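Chapter 7
Setting Up and Maintaining a Two-Arm Table Cell

7.1 Scope

This chapter covers one machine: the Hornow cell, a table with two arms on a common mounting rail, used for sorting packaged snacks. The procedures apply after installation. Wiring of the supply cabinet is treated in Chapter 4.

7.2 Finger alignment

Open the gripper fully and bring the wrist over bare table. Both fingertips should enter the wrist camera view from the bottom, with a clear gap between them. Check this with the basket and at least one package on the table, as the tips are easier to judge against known objects.
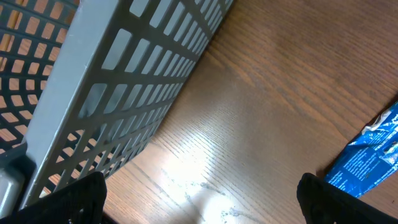 Dilek Yazıcı would do the alignment check twice, once cold and once after 200 cycles, on the grounds that a finger screw which is going to creep will have done so by then. The second check is optional in the Arnik procedure and is included in Table 7.1.

If one tip sits higher than the other, loosen the finger screws, reseat the finger against its shoulder and tighten again. Do not correct a mechanical offset in software. The offset will return with the opposite sign when the finger is next replaced.

7.3 Handling film wrappers

Glossy film reflects light and changes shape when gripped. During fast wrist motion the print on a wrapper smears in the camera view, and any step that depends on reading it must wait until the arm has settled. Set the dwell before tuning speed.
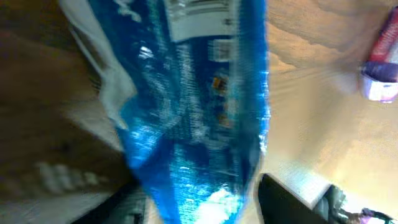

Sections 7.3 and 7.4 by Prakash Warrier and Solange Melnyk
Revised 10/01/2020

Finger pads are wiped at the start of each shift and replaced after 3000 grips. A pad that has gone shiny is replaced at once, whatever its count. Pads are changed in pairs. Record the change in the cell log together with the arm, left or right.

7.4 Cables and joints

Each arm carries an external cable along its links. Clip the cable so that slack is left at every joint, then move the joint slowly through its range by hand. The cable must not pull tight or drop between the link and the rail. On the Trendcombe arm the lower joint is the usual point of wear.

Before restarting, confirm that the indicator on each arm is green and that both grippers point to the far side of the table. 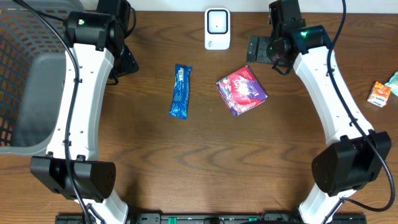
Must both arms be recalibrated when only one has been removed from the rail?
Recalibrate the arm that was removed, then run the shared-workspace test on both. The other arm keeps its stored values unless that test fails.

7.5 Rail fasteners

Rail fasteners are checked in April and after any collision.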